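Simulated gripper trials: hold the applause

Bouchra Badawi has been comparing two-finger grippers in simulation before anyone at Radport signs for hardware. The Kettani model finished 114 runs without a fault. I'd like to know what counts as a fault.

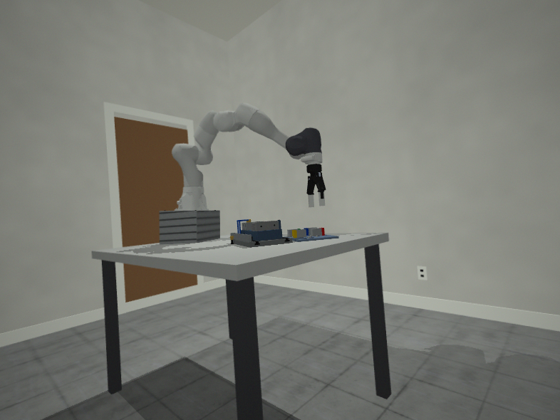

Does a good simulated score mean we can skip the bench test?
Simulation can rule a gripper out, but the bench test stays on the schedule for February.

Camera choice worries me more. Ayman Shehata wants the wide view for every run — fine for coverage, but straight edges bow badly, and I doubt anyone can judge alignment from it.

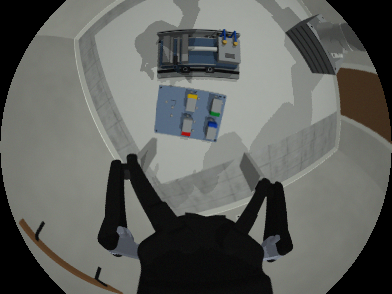 Wide view of the fixture and the four-switch board.

Wrist angle is the other soft spot. The Skumlow controller notes promise smooth reorientation and give no error figures at all.

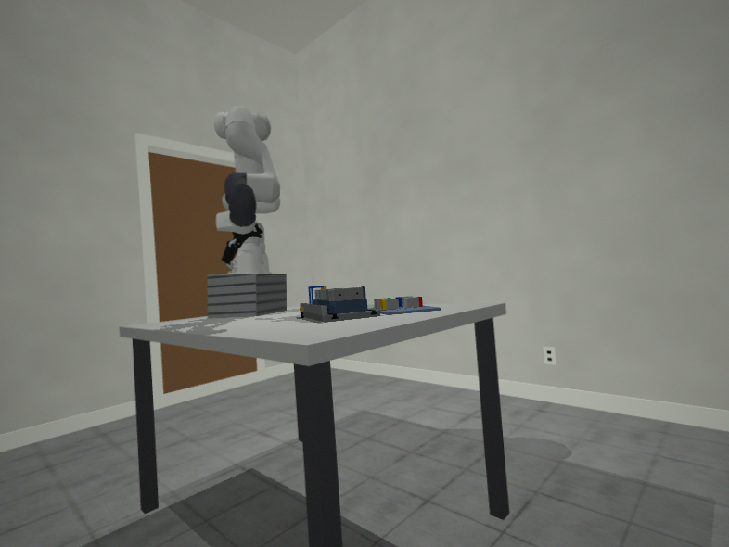
Gripper at a diagonal, nothing in its fingers.

Bouchra has 67 more runs planned with the same layout. I have asked for contact forces to be logged this time, and for the failures to be kept.
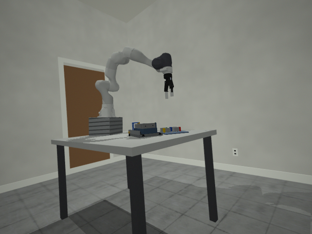 Fingers down, high over the table.

Comments on the test plan go to Ayman.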